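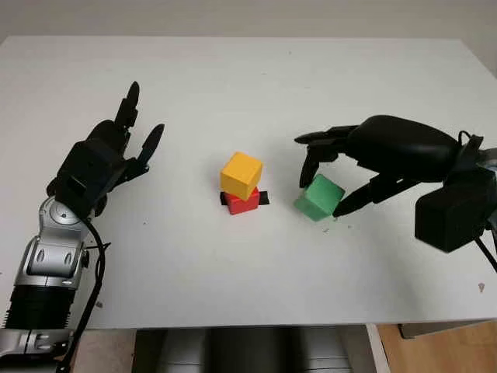

Consumer Behavior II
Session 5 handout: What people say they want and what they buy
Instructor: Elsie Staniforth

Read this before class. The Levgate case is in the course pack and I will assume you have it with you.

Stated preference, and why I don't trust it much

Most of what gets called customer insight comes from asking people questions. Would you buy this? How much would you pay? How likely are you to tell a friend? The answers are cheap to collect and easy to put in a chart. Whether they tell you anything about what the same people will do in a store, with their own money, is a separate matter, and the people selling surveys have little reason to raise it.

The usual name for the problem is hypothetical bias. In a typical study, people asked what they would pay name a higher price than people who have to pay. The gap varies a great deal. For cheap, familiar goods it can be small. For new products, or for anything that makes the buyer look generous or healthy, it can be large enough to make the survey useless. Your textbook gives a single correction factor you can divide by. I would ignore it. A correction worked out on one product in one town has no special claim on yours.

The Levgate case

Levgate sold cleaning products through grocery stores and wanted to launch a refill pouch called Clillo. The marketing team surveyed 159 existing customers. A large majority said they would "definitely" or "probably" switch from the bottle to the pouch. The pouch went on sale in December at 12 stores. Sales were poor, and the report blamed shelf placement.

Maybe it was shelf placement. Look at what else was going on before you accept that.

The survey went to people on the company mailing list. These are people who like Levgate enough to read its email, and only those who felt like answering did.

The question described the pouch as "better for the planet" before asking for an opinion. Try saying no to that with a straight face.

No price was given. The pouch turned out to cost slightly more per ounce than the large bottle, which a shopper could see on the shelf tag and a survey taker could not.

"Probably" was counted as a yes. Read the appendix table with the two answers split apart and the result looks much weaker.

The report also leans on two focus groups run by an outside firm, Raltari. I have less to say about these than the report does. A focus group can show you the words people use for a product. It can't tell you how many people hold a view, and one confident person in the second group seems to have done most of the talking. Check the transcript and see whether you agree.

Does watching people fix it?

Partly. Sales records, loyalty card data and in-store trials all measure something people did. That is a real improvement. It is also where many students stop thinking, so a few cautions.

Sales data only cover the choices that were on offer. If the store was out of the bottle, a pouch sale tells you very little about liking pouches.

A purchase can be a habit, a mistake or an errand for somebody else. Calling it a "revealed preference" is a label economists find useful. It does not prove that anything has been revealed.

Trials run in a few stores are run in particular stores. The Lockwood follow-up is a good example. Lockwood, a rival chain, put a similar pouch in a single location next to a college campus and reported a 30 percent share of category sales after three weeks. The figure has been repeated in at least two trade newsletters without the word "campus" anywhere near it. There was also an opening discount, which you'll find in a footnote.

So is asking ever worth it?

Sometimes. I don't want you to leave with the lazy view that surveys are worthless, which is just as hard to defend as the view that they work. Questions about recent, specific behavior do better than questions about the future. "What did you buy last time?" beats "What would you buy?" Ranking several real options, with prices, does better than rating one option alone. Asking people how sure they are, and counting only the very sure as buyers, often brings estimates closer to sales. I say often. The studies that support this are mostly small, and I suspect the ones that found nothing are still sitting in a drawer.

Deposits and preorders are better still, where you can get them. A person who has handed over even a small sum has told you more than a person who ticked a box.

For discussion

Levgate's report recommends a second survey of the same mailing list, with a bigger sample. What would the bigger sample improve, and what would it leave exactly as bad?

Rewrite the main survey question so that a person could comfortably answer no.

Suppose the shelf placement story is right. What would you expect to see in the sales from stores where the pouch was at eye level? The data are on page 21 of the case. Look before you argue.

Written work

Two pages, due 28th January at the start of class. Take a claim about what customers want from any business news story and trace it back to whatever was measured. Say who was asked, what they were asked and who paid for the asking. If you can't find out, say that, and say how much weight you would still give the claim. Please don't write "more research is needed" unless you can name the research.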